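Finlay Rutherford's Departure from The Alport Hour

Finlay Rutherford confirmed in March that he will leave The Alport Hour after 201 episodes. The statement, issued through his representatives at Strachan, ran to 105 words and did not mention his co-host, Takeshi Furukawa.

Readers of this blog will be aware that relations between the two presenters had been strained. Mr. Furukawa remarked on his own podcast that he had "carried the second half of every show" for two seasons. Mr. Rutherford replied within 10 minutes, in a post that was later removed.

It is my view that both men were poorly advised. The program was at its best during the Pelbridge specials, when they plainly enjoyed one another's company – and when neither had a podcast. The producers at Zasside have stated that the series will continue, and Mr. Furukawa remains under contract.
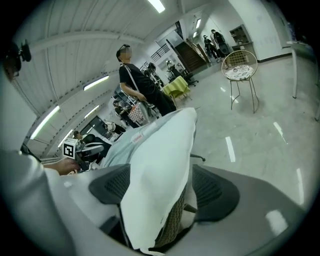
Will Mr. Rutherford be replaced on the program?

The producers intend to use guest presenters until the end of the current season.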